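Software > Motion and Control > Two-arm planning

Onby Planner 2 from Lelitetti

Onby Planner is the motion planning and perception package for two-arm benches. It runs on a standard desktop PC and talks to both arm controllers over wired Ethernet. Both arms are planned together as one system, so a path for the left gripper always takes the right one into account.

Object models are kept in the Koo library, supplied with every licence. It holds 245 household and office items, and you can add your own from a scan or a CAD file. Shadow handling is set per camera - leave it on Auto for overhead lighting. 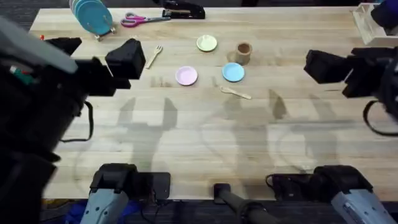 Two-arm bench with wooden fork, spoon and cup, and three small plates.

Version 2 adds a shared-zone editor. Draw the area both grippers may enter, set which arm has priority, and the planner makes the other wait outside it. Cable loops can be entered as soft obstacles with their own clearance.

The single-bench licence costs £900 and includes a year of updates. Extra benches on the same site are £183 each. Installation at your premises is available from our Guscombe office - please ask for dates.

Users of version 1 can upgrade free of charge if they bought after January.

Page updated 12 April 2019
Tags: bimanual, motion planning, perception, bench software
Share 2 | Comments 0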